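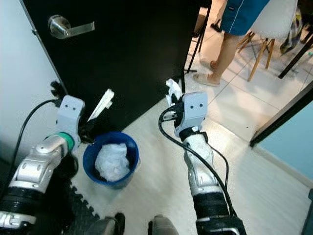 Pre-run gear and route check, Stesambridge to Gajewski ridge out-and-back
Updated August 11, 2020

I run through this list the night before any long solo trail effort, and again (faster, and with coffee) before I leave. It started as a scrap in my shoe box and has grown every season. My comments are under each item, and they're from my own legs, so take what's useful and skip the rest!

SHOES AND FEET

Outsole lugs, both shoes: OK
Still plenty of bite on the left. The right is going smooth under the big toe, same as every pair I've ever owned. I retire them at 400 miles no matter how pretty they look, and these are getting close.

Upper and stitching: OK, WATCH
Tiny split where the toe box creases. I dabbed some glue on it and I'll look again after the run.

Laces: REPLACED
The old ones were fraying at the second eyelet. I once snapped a lace on the descent into Gajewski and ran the rest of the way with a shoe flapping around like a fish, so now I don't argue with a frayed lace.

Toenails, hot spots, tape: OK
Trimmed two days ahead. Tape on both heels before socks go on, edges rounded off with scissors so they don't peel.

PACK AND WATER

Bladder and hose: OK
Filled it, hung it upside down over the sink for 10 minutes, no drips. Bite valve is a little chewed (my fault).

Soft flasks: ONE FAILED
The blue cap leaks when I squeeze. Tossed it, and I'm taking the spare. If I'd only filled it and looked at it I would have missed this one, so squeeze yours.

Chest straps and buckles: OK
Lower buckle is stiff but holds. I jump up and down in the kitchen with the pack fully loaded and listen for anything rattling. Very dignified.

Food: OK
One more gel than I think I'll eat, plus salted potatoes in a bag. The Zudemov water stop is just a spigot with no food anywhere near it, and it's a sad place to be hungry.

Purification tablets: OK
Checked the expiration date. Last January I found mine were three years gone.

LIGHT AND NAVIGATION

Headlamp, main: OK
Fresh charge, ran it on high for a while to make sure it doesn't dim right away.

Headlamp, backup: OK
Small one, lives in the hip pocket. I'm starting before sunrise, so both go with me.

Watch and route file: REDO
The route loaded but it was the old version that takes the closed Vellanent connector. Deleted it and loaded the new one, and then I zoomed in on the junction to be sure it turns left at the gate. Do this at home where the wifi is good!

Paper map: OK
Folded to the ridge section, in a zip bag. High point is marked at 3012 feet, and there's no phone signal from a little below there until you're well down the other side.

Phone: OK
Charged to 100 percent and on airplane mode once I'm moving. Emergency contact shows on the lock screen.

CLOTHES AND EMERGENCY STUFF

Wind shell: OK
Zipper runs clean. I take it even in August. The ridge can be blowing hard when the parking lot is dead calm.

Whistle: OK
Blew it. The dog was not a fan.

Foil blanket: OK
Still sealed.

First aid pouch: RESTOCKED
I was low on gauze and completely out of the big bandages after that fall on the switchbacks last month. Added tweezers too.

Sunscreen and lube: OK
Put on at the house, small tube of each in the pack.

ROUTE AND PEOPLE

Trail notices: CHECKED
Connector closed as above, and there's a downed tree past the second creek that you have to climb over. The rest of it reads clear.

Forecast: CHECKED, CHECK AGAIN
Warm by late morning. If the early reading comes in hotter than tonight's, I turn around at Zudemov and call it a training day. I've written that on my hand before, and I might again.

Plan left at home: DONE
Start time, turnaround time, and when to start worrying. It's on the fridge, along with where the car is parked.

Car key: OK
Clipped inside the pack, never in a shorts pocket.

STILL OPEN

Buy a replacement soft flask.
Look at the toe box split after the run.
New shoes! I want one short run in them before they see the ridge.
Move the old route file off the laptop too, so I don't load it by mistake next time.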